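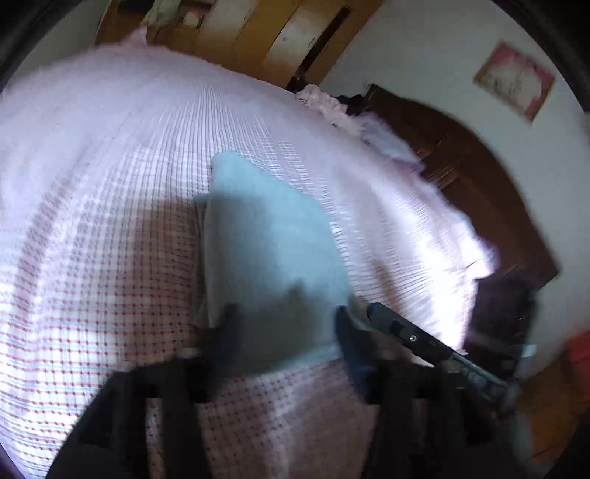 Figure 13. Hand-held gripper at the lower edge of a folded cloth, view from the gripper's own camera.

Section 4: Your First Folding Session on a Bed

By now you have your Stamari hand-held gripper charged, paired and sitting comfortably in your hand, and we hope you've had a little fun opening and closing it on whatever was lying nearby (everyone does!). In this section you'll record your first real task, which is picking up a folded cloth from a bed and setting it down again. Beds are a lovely place to begin. They're soft, they're forgiving, and most homes have one.

Before you start

You will need the gripper, the wrist strap, and one small cloth, folded. Solid colors are easiest. In Figure 13 the cloth is light blue and the sheet is a pale pink and white grid, so the two are simple to tell apart when you play the clip back later. The Kurian app should be open on your phone with at least 300 MB of storage free.

Steps

1. Lay the cloth near the middle of the bed, with the folded edges neat but not pressed flat. A bit of loft gives the fingers something to close on.

2. Put on the wrist strap and stand where you can reach the cloth without leaning your knee on the mattress.

3. Press the trigger button once and wait for the double beep. The app will show a green bar and begin counting.

4. Bring the gripper in low, both fingers pointing toward the cloth, until the bottom part of the cloth sits between them. Your view should look a good deal like Figure 13, with one finger toward each side of the lower edge.

5. Squeeze slowly. Take about 22 seconds for the whole pick and place the first few times. You'll get quicker without trying to, and slow clips are never wasted.

6. Lift the cloth a hand's width, move it to one side, lower it, and open the fingers all the way before you back off.

7. Press the trigger again to stop. One long beep means the clip is saved.

Note: Shadows and sun patches are fine. You may see bright white areas on the bedding next to quite dark ones, and the Virker software copes well with both. Please do close the blinds if the bright part falls right on the cloth.

Note: A little blur on the gripper is normal while your hand is moving. If the cloth itself is smeared from start to finish, slow down and record the clip over.

Caution: Keep fingertips, jewelry and pets clear of the gripper while it is closing.

Caution: Do not pull if a finger snags in a ruffle or a loose thread. Stop, open the gripper fully, and free the fabric by hand.

If the app shows code 2765, the finger sensor has lost its zero point. Open the gripper, set it down for a moment, and choose Reset Fingers from the Kurian menu. Should the code come back, write to the Stamari help desk in Stivville and include the serial number from the underside of the handle.

Guide last revised May 18, 2020.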